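Draft 3, July 31, 2019. Still no title. Leaving it up anyway.

The bus to Turkby left at 356 in the timetable and 355 in real life, meaning the number, not the time. They had changed the number. So I stood there with my bag and watched the 355 pull up and let it go because I wanted the 356, and the woman next to me let it go too, and then we looked at each other.

"That was it," she said.

"No."

"That was it. They changed it."

Rain by then. Not much. The kind that gets in your collar and sits. My mother's house keys in my coat pocket, and the coat was my mother's as well, too short in the arms. The closing was at five. If I missed the closing the buyers could walk, my brother said, they could just walk, and he had said it on the phone four times, each time like it was new.

The woman had a cake in a box on her knees. She held it flat with both hands the whole time.

"Where are you going with that," I said.

"Hegedűs."

"The bakery?"

"I'm taking it back."

I didn't ask. Ten minutes. A van went by, a dog in the passenger seat, nobody I knew. I thought about walking. Turkby is nine miles by the road and six over the hill if you know the hill, and I used to know it. Used to go up there with my mother for blackberries in September, her ahead of me with the bucket, never looking back to see if I was there. She could tell from the noise, she said. I made a lot of noise.

So I said I was going to walk.

"In those?" she said. My shoes.

"It's six miles."

"Then take a slice," she said, and opened the box.

It was a white cake with writing on it. WELCOME HOME and then a name that had been scraped off with something, a knife probably or a thumb. She cut me a piece with a plastic ruler out of her handbag. I ate it standing up. Lemon. Good, too. There was nothing wrong with it that I could taste.

"They'll never take it back now," I said.

"No," she said. She cut one for herself. 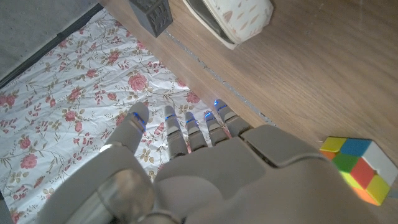 I went over the stile by the pump house and up. The path was there for a while and then it was sort of there. Bracken to the waist. My phone rang and it was my brother and I let it ring, then felt bad and picked up, and he said where are you and I said on the hill.

"What hill?"

"The hill. Plindudine."

"Why are you on the hill?"

"They changed the number of the bus."

Long breath. I could hear the lawyer's office behind him, a printer going, somebody laughing at something else. He is younger than me by three years and has been older than me since he was twelve.

"Have you got the keys?"

"Yes."

"All of them? The shed one?"

I felt in the pocket. Front door, back door, the little one for the meter. No shed. I knew right where it was, on the nail inside the pantry, where it had hung my whole life, so that you had to already be in the house to get in the shed.

"Yes," I said.

Then the signal went, and I have never been so glad of a hill.

Higher up the rain quit. You come out of the bracken all at once and there's the reservoir on the one side, and on the other side Turkby, the church and the tire place and the long roof of the school. And the house. I hadn't thought you would be able to see the house. I'd forgotten they cut the poplars down. It was just sitting there with its back to me, the kitchen window, the gutter I was supposed to fix.

I sat on a rock. It was twenty past four, I had time if I didn't sit on rocks. I sat on it anyway.

What I thought about was the bucket. Where was the bucket? We had been through every room, my brother with his stickers, green for keep, red for the dump, 200 stickers to a roll and he got through the roll. Her plates, her good plates, her radio. The letters from the Trekamero years tied up with garden string, which neither of us read and both of us wanted. He got the letters. I got the coat. But no bucket, I never saw it, a plain tin one with a cloth wrapped round the handle where it bit your hand. And then I thought, well, the shed.

Neither of us had done the shed. He thought I did it. I thought he did.

I went down that hill like a kid. Fell once, properly, on my side, mud all up the coat. Got up. Over the bottom wall, through the Turkby allotments where somebody's radio was going, in at the back gate with the wrong latch. Back door. Pantry. The nail. The key was so cold it felt wet.

It took my shoulder to get the door open. Flowerpots, a deck chair, paint from when the kitchen was yellow. Jars and jars of screws. And the bucket was on the floor in the corner, with the cloth on the handle still, gray now, it had been a blue shirt of my dad's once. A trowel was in it and one of her gloves.

I took out the trowel. Left the glove.

Then I ran, becuase it was ten to. Down the lane and past Hegedűs, and through the window I could see her, the woman from the bus stop, at the counter with the box open. She must have got the next one. The girl behind the counter was eating cake. So was the man who'd come in for bread.

She saw me go by. Muddy to the ear, a bucket on my arm. She put her hand up, the one with the ruler in it.

My brother was on the steps outside the lawyer's. He looked at his watch and he looked at the coat and he had his mouth all ready. Then he saw what I was carrying and he sat down on the step, right down, in his good suit.

"Where was it," he said.

"Shed."

"You said you had the shed key."

"I do," I said, and gave it to him.

The buyers were upstairs. They had a baby with them, you could hear it through the open window, going up and down the one note. He turned the key over a couple of times. He unwound a bit of the cloth and wound it back.

"We have to go in," he said.

"I know."

"In a minute," he said, and moved over so I could sit.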